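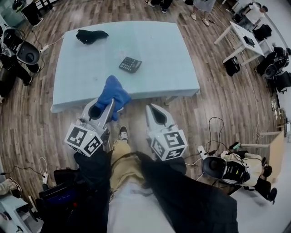 wellamell_fan
Folding with the hand-held grippers is harder to teach than I ever expected, and I've been at it since March. My trouble is the first pinch. If I take the cloth where it hangs over the near edge of the table, as the left gripper has the blue one, the fold starts nicely but the other hand arrives late, still open. Do you all wait, or keep both moving?

Fullivetti
Wait, every time! I did 700 folds without pausing and had to bin the lot, bless me.

Beltrán
I'd disagree, kindly – pauses get learnt too, and then you have a robot that dithers over every towel.

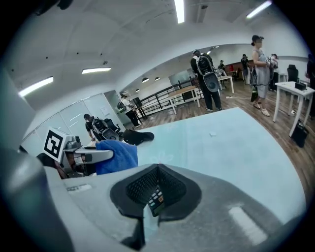
Halina Tokarz
I'm with Beltrán on this, though I'd slow both hands down for the first week or so. Has anyone tried the same fold by remote control? I found it dreadfully stiff.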